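2 min read

Culudholm opens its drop-in breakfast table in December

I'm Tuva Hellström, and I run the Jekia kitchen here in Culudholm. Starting in December we're putting out a breakfast table every Friday, and I'm so happy I get to be the one to tell you!

It's simple food, the kind you fix yourself when you're half awake. You get a bowl, a paper cup and whatever you like from the pouches and packets (I'm a two-bowls person, no shame). My partner in all this, Ottar Midtbø, picked a plain white table because he wants people to see what there is and just dig in. 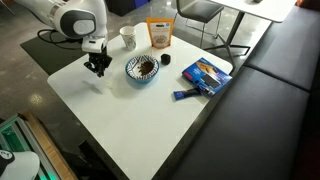

We have room for 30 people at a time, and it costs 29 kronor, drinks included. Last year we served 1,752 breakfasts out of our old place on the harbor, mostly standing up, so chairs feel like a real luxury to me.

Bring your own mug if you'd like, bring a neighbor too. Doors open at 7 a.m. and we keep going until 10. If you have an allergy, tell me or Ottar when you come in and we'll go through the labels with you.

Press contact: Tuva Hellström, Jekia, Culudholm | © Jekia | Back to top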